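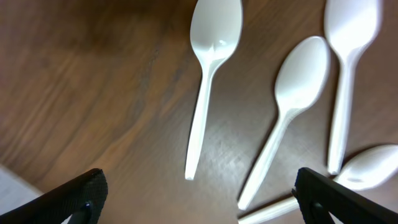 Should a food bank ask people to prove their income before it gives them groceries?

My answer is that it shouldn't, and that the food banks still doing it would save money and time by stopping.

I have sat on both sides of the intake desk in Monbridge. For two years I was a client, after the packing plant cut its second shift, and for the six years since then I have worked there two mornings a week. The form has changed colour several times. The questions are the same: pay stubs, rent receipt, proof of address for every adult in the household, and a letter from the school if you have kids and want the larger hamper.

The usual argument for the form is fairness. Food is limited, donors want it to go to people who need it, and a line has to be drawn somewhere. I take that seriously. I also think the line is being drawn by people who have never watched what it does at 9:30 in the morning with a full waiting room.

In June our branch served 1,306 households. Each first visit under the old rules took 20 minutes at the desk, most of it spent looking at paper. Renewals were quicker, but they came up every six months and people forgot. A man would arrive with his bank statement and without his lease, and he would be sent home on the bus to get it. Some came back the same day and others we didn't see again until winter.

How many people did the form catch? Beca Pritchard, our coordinator, went through the files for last year. Out of 3,511 applications, 26 were turned down for income over the limit. Several of those were over by less than a hundred dollars a month, and one was a woman whose overtime had ended by the time we read her stubs. I don't know how many of the 26 were trying to get something they had no need of. Suppose it was all of them. The groceries saved would still not cover the wages we paid someone to check everybody else.

Berberg dropped its income test three years ago. Their form now asks for a name, a postal code, the number of people at home and any allergies. Noemí Tovar runs the warehouse there and I asked her whether the numbers had jumped. They had gone up, she told me, but so had ours, and by nearly the same share. Rent went up in both towns. She said the bigger change was that people came earlier in the month, before they had skipped meals or let the hydro bill go.

There are fair objections. Some grant programs want household income reported, and a branch that relies on them can't simply throw the paperwork out. You can ask the question without asking for the proof, though, and you can make the answer optional. Most people will tell you what they earn if their supper doesn't depend on it. A branch can also limit visits, which we do, and which deals with the worry about somebody coming every day with a van. I have heard about that van for six years and have yet to see it.

The other objection is donors. The owner of Hughes, the grocer on the main road, told me flatly that his customers give at the till because they trust us to check. I believe him. I also think customers would accept being told that checking costs more than it saves, if somebody put it in the newsletter in plain words. We haven't tried.

The Hedside branch will start a trial with the short form this fall, and the board will look at it again after that. I would rather see it done everywhere at once. Clients at Hedside will be fine with a name and a postal code, and people ten minutes up the road in Monbridge will still be digging through a kitchen drawer for a lease.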